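Randomizing your sim rooms without losing your mind

Posted by Ruwan Rathnayake on 18 Feb 2020

If you train a robot policy in one simulated room, you get a policy that knows that one room. I learned this the slow way back in December, when our pick-and-place policy did beautifully in its home room and then fell to pieces the moment I swapped the wall texture. So we started shuffling everything, and wow, what a difference! This page walks through the setup we use at Grallside. You'll need a simulator that lets you load objects from a script, plus our little scene tool, Kirus, or something like it.

Step 1. Split your objects into three pools. We call them fixed (walls, floors, doors), heavy (tables, beds, cabinets) and loose (plates, cups, small stuff). Give each pool its own text file, one object per line, with a size and a list of surfaces it can sit on.

Step 2. Pick your textures. Be bold! My first set was all polite greys and creams, and the policy hardly noticed the changes. Mix tile, wood, plaster and plain paint, and let the tool put two floor types in one room. Seams between floors are great training material.

Step 3. Generate a small batch first. I make 12 rooms, look through the head and wrist views for each one, and only then go big. Looking really does pay off here, so get a coffee and enjoy it.
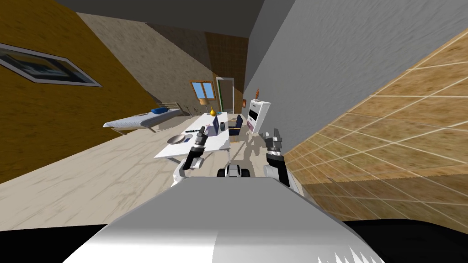
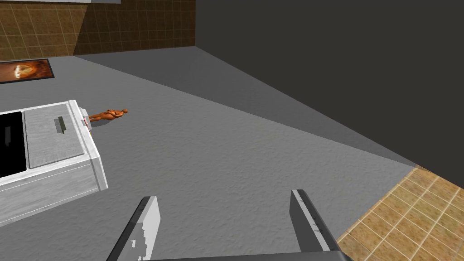 Camera views are the place to catch placement problems, because a room can pass every check in the script and still be a strange place to work. Go through the wrist views slowly and ask where each loose object has ended up. The orange figurine lying on the floor by the white appliance is a good case: it's a perfectly legal spot as far as the script is concerned, and I love having floor pickups in the mix, but they need their own label or they'll get averaged in with the tabletop ones. Add a line to the loose file that says "floor" and the tool will tag them for you.

Step 4. Set the spawn rules. For every loose object, choose how often it goes on a table, on a cabinet or on the floor. Start with the floor share low. Then set the gap between objects. Ours is 9 centimeters, and if you go much tighter the fingers start knocking the neighbors over.

Step 5. Save the seed with every room. Please do this! When a run fails in some weird way you'll want that exact room back, and without the seed it's gone for good.

Step 6. Now generate the full set. We use 200 rooms for training and hold back 29 more that the policy never sees. Keep those in a different folder, on a different drive if you can. (Griffiths, our old build machine, once merged the two folders during a cleanup and I spent a very happy evening thinking we'd solved robotics.)

Step 7. Train, then score the held-back rooms one at a time. A single average hides far too much. Sort the rooms from worst to best and open the bottom few. In our case nearly all of the bad ones had dark objects on dark floors, so we added more lighting changes and trained again. The bottom of the list got much better after that.

If your loader complains about missing surfaces, check for blank lines at the end of the heavy file. The Hindness version of the parser skips them and the older one doesn't.

Next up I want to try moving the furniture in the middle of a run. If you've done it already, leave a comment and tell me how you handled the collision checks!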